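Subject: Re: [bizreads] September pick: the Kiltar book?

On the September pick, a poster wrote:
> Has anyone finished the Kiltar book yet? I'm 6 chapters in and
> it's all boardroom so far. It's 641 pages and I'd like to know if
> it picks up before I suggest it for September. I was hoping for
> more on the stores.

Finished it last night and I loved it! Yes, it picks up. Stick with it until chapter 14, when the Raria merger starts to come apart, because from there on I could hardly put it down (I read most of that stretch standing in the kitchen).

The early board meetings do drag, I'll give you that. But keep an eye on the lease deals in chapter 5. They look like filler and then they come roaring back when the cash runs short and Kiltar can't get out of a single one of them. The author got hold of the store managers' weekly letters to head office, and those are wonderful - funny, worried, and way ahead of what the executives were saying to the bank. So you do get your stores, just later than you'd like.

My one gripe is the Unik chapter. They bought a whole furniture brand and it gets a handful of pages, mostly on the logo. I wanted to know who thought that was a good idea!

If people want something shorter to go with it, Nông is a nice match. It's a slim history of a farm supply co-op that grew slowly and stayed out of debt, and reading the two side by side made me see the Kiltar numbers differently. My library had both, though there was a wait for the big one.

So that's a loud yes from me for September. Can we split it over two calls, with the break right before chapter 14? I'm happy to write up questions for the first half. Evening calls suit me best, any time after 7.

Also, the endnotes are worth your time. Don't skip them!

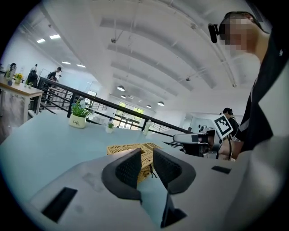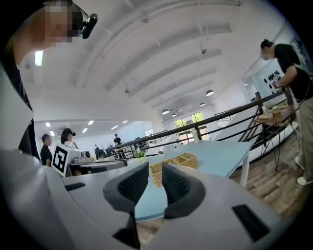
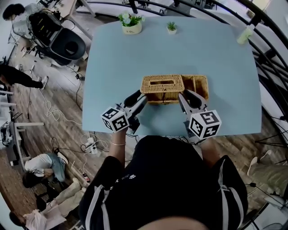
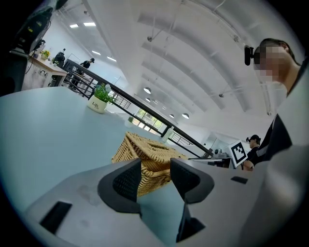 4 attachments. Grippers at the table; all four have potted plants.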